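Betreff: Re: [Haushalt-Liste] Sauerteig im Kühlschrank, wie lange?
Datum: 22. April 2020

Hallo Liste,

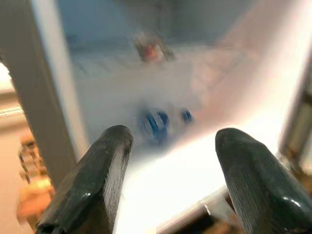

ich antworte mal unten, sonst beschwert sich wieder jemand über die Reihenfolge.

> Mein Ansatz steht seit November ganz hinten im Fach, seitdem nicht
> gefüttert. Oben schwimmt eine graue Flüssigkeit, es riecht nach
> Nagellackentferner. Kann das weg? Im Laden in Tasedau gibt es
> weder Hefe noch Mehl, ich hätte also ein gewisses Interesse daran,
> dass die Antwort Nein lautet.

Die Antwort lautet Nein, sofern nichts Pelziges oder Rosafarbenes drauf sitzt. Die graue Brühe ist Fusel, der Geruch auch, der Ansatz hat schlicht Hunger und schlechte Laune. Abgießen, die obere Schicht wegkratzen, einen Löffel von unten nehmen und in ein sauberes Glas umziehen lassen. Dann Roggenmehl und lauwarmes Wasser zu gleichen Teilen, zweimal am Tag, bis er wieder hochkommt. Meiner hat nach dem Urlaub in Midtbø vier Tage geschmollt.

Fürs Brot nehme ich 300 g reifen Ansatz, 567 g Mehl (ja, krumm, das Rezept stammt aus Purnasthorpe und wurde aus Unzen umgerechnet, ich habe mich nie getraut zu runden) und Wasser nach Gefühl. Wer kein Gefühl hat, nimmt weniger, als er denkt. Die Gare dauert bei meiner Küchentemperatur fast 17 Stunden. Das passt derzeit gut in den Terminkalender.

Zum Trockenstarter von Trolumance, der hier vorige Woche so gelobt wurde: geht, schmeckt aber nach Tapetenkleister mit Ambitionen. Falls trotzdem jemand ein Tütchen übrig hat, ich tausche gegen Dinkelmehl Type 630.

Und bitte den Deckel nur auflegen. Ich habe einmal fest zugeschraubt und danach die Küchendecke gestrichen.

Gruß aus der Roggenecke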